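Intro to Textiles, notes for week 4: how fabric keeps you warm
Dwynwen Foulkes

Okay, so last time we got stuck on fill. Fill doesn't make heat! It holds air still, and still air is lousy at carrying your heat away. Squash the fill and you lose the air (my old camping coat is proof of that). 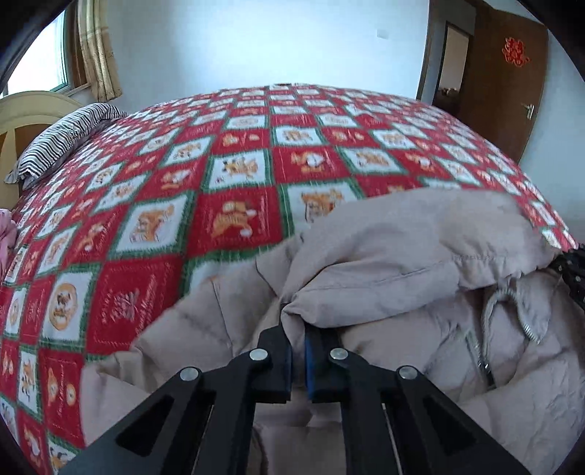

Fig. 1. Puffer jacket with stitched, padded sections.

The stitching keeps the fill from sliding down to the hem, but every seam is a thin spot where heat sneaks out. I love this trade-off and I will ask you about it.
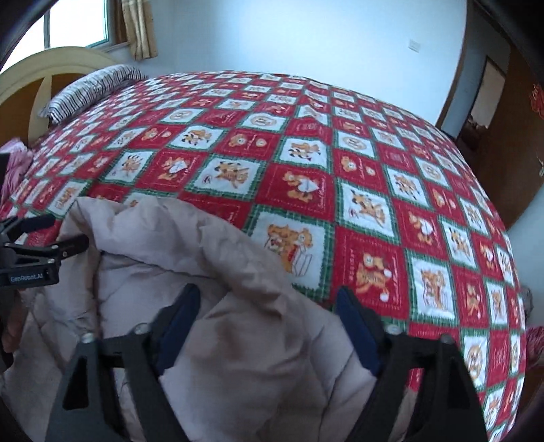
Wool does the same job with crimp, all those little bends in the fiber. Read the Prilitz chapter up to page 10 and bring a scrap of knit you don't mind cutting up.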